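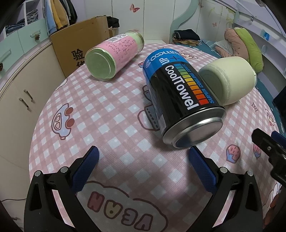 Sunita Pettigrew
Founder and chief solderer, Sirnell

HORHAM, June 16, 2024 – Hi, it's Sunita. My friend Trinity says a press release is supposed to be written as if somebody else wrote it, but there are two of us at Sirnell and she's busy filing down a bracket, so you get me!

The news first. We're putting out the full build files for Dellolard, our hand-held two-finger gripper, and you can download them today from the Sirnell project page without paying or signing up for anything. The parts list, the print files, the wiring notes and my very messy build diary are all in there. The diary runs to 57 pages and I apologize in advance for the handwriting in the scanned bits.

Dellolard began last December at the Mizuno shared workshop in Horham, where Trinity Abernathy and I both rent bench time. I wanted a tool I could hold and squeeze to try out finger shapes before bolting anything to an arm (arms are expensive, and mine was in pieces). She wanted an excuse to use the big printer. We had something that opened and closed by New Year's, and it dropped pretty much everything I pointed it at.

The fingers are black with a blue textured pad on the inside of each one, and those pads ate most of our spring. We went through six versions. The first was too slick, the third shed little crumbs all over Trinity's coffee, and the one we settled on has a pattern she drew on the back of a receipt. If you only build one part of this thing, build the pads, because you can stick them on fingers you already own.

I do a lot of my testing at home, on a round table with a pink-and-white checkered cloth, with whatever I can grab off the shelf. My favorite test is containers lying on their sides. A CoolTowel can, a pink glass jar with a pale green lid and a cream-colored tub with a ribbed rim make a great set, I think. You have to come at each one a bit differently, and with the can and the tub touching, you really have to think about where your second finger is going to go!

So far we've logged 3349 grabs in the notebook, on all sorts of household stuff. Of those, 873 were done with the final pads. The whole log is in the download, drops included, and Trinity has marked the ones she thinks were my fault.

A few things to know before you start printing. The fingers are held together with small screws, so have a decent driver handy and don't crank them down hard, or the frame will creak at you forever. Print the finger frames flat. Leave the pads alone overnight after gluing, even if you're itching to try them (I wasn't able to wait, and I had to redo a pair). The build took me roughly two weekends once all the parts were on the bench.

What's next is a left-handed grip, which Trinity has been asking for since the day we met, and after that a version with a quick-swap finger mount. I don't have a date for either one.

If you write about home builds or you run a shared workshop, we'd love to hear from you. We're happy to talk on the phone, send photos, or bring Dellolard over if you're close enough to drive to. Send us a note through the contact form on the Sirnell page and put "gripper" in the subject line so I spot it. Trinity answers the mechanical questions and I answer the rest.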